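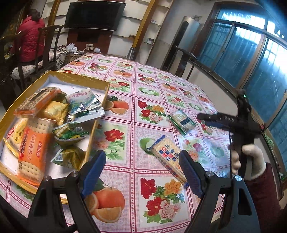
Most of the bad data I have thrown out came from loose screws. I look after the hand-held grippers for a small collection crew, and I've come to think we spend money in the wrong place. We buy better cameras and more storage. The jaws that do the work get a wipe with a cloth, if that.

Our grippers have linkage arms that turn on pivot screws, with two ribbed blue pads at the tips. There isn't much to them, and I suspect that's why people leave them alone. In June we lost 181 recordings to one tool with play in its left jaw. The operator had felt it and squeezed a little harder to make up for it. You can do that with a hand on the handle. A robot arm trained on those recordings has no idea that a person was correcting for a loose joint.

So I want a check before every session, done by the person who is going to hold the tool. Close the jaws on a feeler strip at the tip, then halfway down. If the strip slides out at one point and holds at the other, the pads aren't meeting square. Wiggle each jaw sideways. Snug the pivots by hand with the short driver and open and close the jaws again, and if they drag, back the last screw off a touch. It takes 6 minutes with both tools on the table.

Samuele Gatti, who runs our schedule, doesn't agree. His view is that the tools should go back to the bench at Dimik every 2,860 cycles and that operators should leave the screws alone. He has a point about overtightening. I have replaced two arms that were cracked by somebody with a long wrench and good intentions. But a cycle count tells you nothing about what the tool was picking up. Snack packets are hard on the pads. Crimped edges catch in the ribs, and slick film makes people grip harder than they would on a box.

Pads should be changed as a pair, too. I've seen one new pad put in beside a worn one to save a few dollars, and the packet turns in the jaws every time. Tanveer Bangash keeps matched sets in small bags with the install date written on them, and his tools give me the least trouble of anyone's.

I'd also stop swapping tools between left and right hands in the middle of a session. Wear builds up differently on each side – I can usually tell which hand a gripper has lived in by how the jaws close. Mark them L and R and leave them that way.

The bench service can stay. I just don't want it to be the first time anyone has looked at the screws.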